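How to Get the Smell Out of an Insulated Bottle (and the Cup You Drank It From)

Reading time: 4 min
Print | E-mail this page
12 comments | 70 shares

Every insulated bottle is bought in a spirit of self-improvement. For a week it holds cold water. Then one morning it holds coffee, then coffee with milk, and then it rides around in the car over a weekend with the lid screwed down tight. When you open it again you learn what kind of person you are.

I have ruined two bottles this way and rescued several more. The method below is slow, cheap and boring. Start it after dinner and you can drink out of the thing at breakfast.

What you need

Baking soda
Plain white vinegar
Dish soap, the ordinary kind
A bottle brush with a handle longer than your bottle is deep (measure before you go to the store, I didn't)
A small brush for the threads. An old toothbrush works. Mark it somehow.
A kettle
A rack, or a dish towel you don't love

First, take it apart

Unscrew the lid and get the rubber ring out of it. The ring is where the smell lives. You can scrub the bottle until your arm gives out, and if that ring goes back in unwashed you'll have sour milk again by lunch.

Most rings lift out with the handle of a teaspoon. Don't use a knife. I used a knife on my Stanell and now it leaks in one spot, always the spot facing my laptop. If your lid has a straw or a flip spout, pull those parts too, and take a picture of how they went together. My Menia lid comes apart into enough pieces to stock a hardware drawer, and the leaflet that came with it shows a different lid.

The overnight soak

1. Rinse the bottle with warm water and pour out whatever comes. Don't look too closely.

2. Put in 2 heaping spoonfuls of baking soda.

3. Fill with hot water from the kettle, letting it stand a few minutes off the boil first. Leave an inch of space at the top.

4. Leave the lid off. A closed bottle of hot water and baking soda can build up pressure, and you'll be standing right over it when you find out.

5. Walk away for 10 hours. Overnight is fine. A whole Saturday is fine if you have that kind of Saturday.

The ring and the lid parts go in a bowl of warm soapy water with a splash of vinegar. Keep the vinegar away from the baking soda. People love to combine them, and it does make a very satisfying fizz, but you're mostly left with salty water and a wet counter.

Scrub, rinse, sniff

In the morning, pour out the soak and go in with the long brush and a drop of dish soap. Do the bottom first, then the shoulder, where the wall curves in and the bristles skip. Turn the bottle as you go. Then take the small brush around the threads on the neck, and behind the lip if yours has one. Coffee dries in there like varnish.

Rinse until the water stops foaming, then rinse once more. Now sniff. If it smells like nothing, you're done. If it smells like baking soda, rinse again. If it still smells like February, do the soak a second time before you give up on it.

Skip bleach, which can pit the steel, and skip steel wool. Painted bottles generally don't care for the dishwasher either. My Danolau went through once and came out with the finish of a park bench.

Plastic cups

Plastic holds on to flavors longer than metal does, and a cup that once had tomato soup in it will want to talk about it for months. Make a paste of baking soda and a little water, rub it around the inside with your fingers, and leave it on for an hour. Rinse, wash as usual, and let the cup sit by a window for the afternoon. Use a soft sponge. The scratches from a rough one give the next smell a place to move in.

Drying

Dry everything with the lids off. Stand the bottle upside down on the rack until it stops dripping, then turn it right side up so the air can get in. Give it a full day if you can. Store it open, too, with the lid next to it in the cupboard and the ring back in its groove, so you aren't hunting for it at six in the morning with the coffee already made. 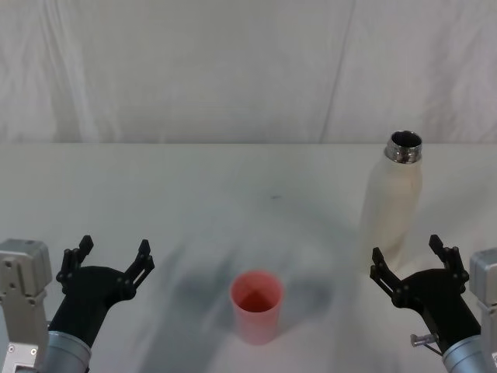

As for the ring, if it has gone stiff or spotty, buy a new one. They cost very little, and Sundaram sells them in packs of 12, so I now own eleven spares and can tell you they all look identical to the one you need for some other bottle.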